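FOR IMMEDIATE RELEASE

Skarkeo Opens Repair Depot for Commercial Dishwashers, Admits Most of Them Only Needed Cleaning

7/27/22

Skarkeo, which has serviced restaurant and cafeteria kitchens for long enough to have opinions about grease, today opened a depot devoted entirely to commercial dishwashers. The depot takes in undercounter, door-type and small conveyor machines, fixes them, tests them and sends them home. It does not fix ovens. Please stop bringing ovens.

The company reached the decision after going back through its service calls for the year ending in March. Of 2433 calls to restaurants, school cafeterias, hotels and one very tense wedding venue, 718 concerned a dishwasher. Of those, 279 were closed without a single replacement part. The technician cleaned the spray arms, descaled the tank, emptied the scrap tray and left, usually while somebody in an apron explained that the scrap tray had been emptied that morning.

"We have great respect for kitchen staff and we believe everything they tell us," the company said in a statement. "We also found a teaspoon, a lemon and most of a sponge."

What the depot does

A machine that can't be sorted out on site is collected after closing and replaced with a loaner, so the restaurant can go on serving lunch on plates. The loaners are plain, loud and hard to break. At the depot the customer's machine is stripped, descaled and checked over: wash pump, rinse pump, heating elements, door springs, seals, thermostats, chemical feed lines. It then runs 42 full cycles in a row under load before anyone is allowed to call it fixed. The load consists of real plates with real baked-on cheese, a substance Skarkeo produces in-house and would rather not discuss.

Customers get a written report with every machine. It lists what was wrong, what was done and what it cost, in that order. A second page lists what will probably go wrong next. Early readers have described the second page as "a bit much," and it is staying.

Pricing

Descaling and inspection are charged at a flat rate by machine size. Repairs are quoted before work starts, and the quote is good until the customer says yes, says no or buys a new machine out of spite. The loaner is free for as long as the repair takes. It stops being free when the repair is finished and the restaurant has grown attached to the loaner, which has happened more than once.

The Grokik maintenance plan

Alongside the depot, Skarkeo is launching Grokik, a maintenance plan for kitchens that would like to see less of Skarkeo. Subscribers get a visit every quarter, a water hardness test, replacement curtains and seals as needed, and a laminated card to hang beside the machine. The card has five lines on it. Drain the tank at the end of the shift. Take out the scrap tray and empty it. Pull the spray arms and rinse them. Leave the door open overnight. Do not put the lemon in.

The card is available in English and Spanish. A version with pictures is on the way, after a long internal argument over how to draw scale.

Grokik covers the leading makes of commercial dishwasher and most of the others. Machines more than 20 years old are accepted after an inspection and a frank conversation.

Water treatment with Mokoena

Hard water is behind a good share of the work, so the depot will also fit and service softeners supplied by Mokoena, a regional water treatment firm. Kitchens on the Grokik plan can have a softener installed during a regular quarterly visit. Mokoena will handle salt deliveries directly. Skarkeo technicians have carried enough salt down enough basement stairs and are grateful to Mokoena in a way that is hard to put into a press release.

Softener sizing is based on machine type, daily rack count and the results of the water test. Owners who already have a softener are invited to check whether there is any salt in it.

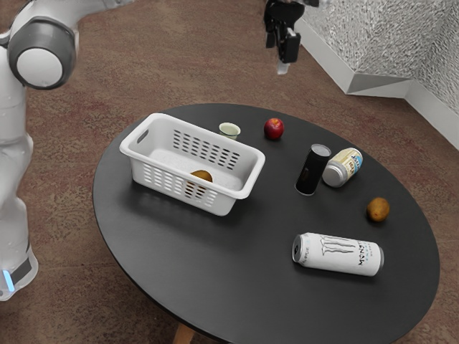 A computer-rendered view of a white and gray robot with a black gripper.

Availability

The depot is open to commercial customers Monday through Saturday, with collections in the evening and returns before breakfast service. Bookings can be made by phone or through the Skarkeo website, where the form asks for the make, the model and a short description of the problem. "It's making the noise again" is accepted. Kitchens that have signed up for Grokik go to the front of the line for loaners.

About Skarkeo

Skarkeo installs, services and repairs commercial kitchen equipment for independent restaurants, hotels, schools and care homes. It is part of the Ferkis group of companies, which also sells shelving.

Media contact

Skarkeo Press Office, through the contact form on the company website. Requests for photographs of the lemon will be considered.

###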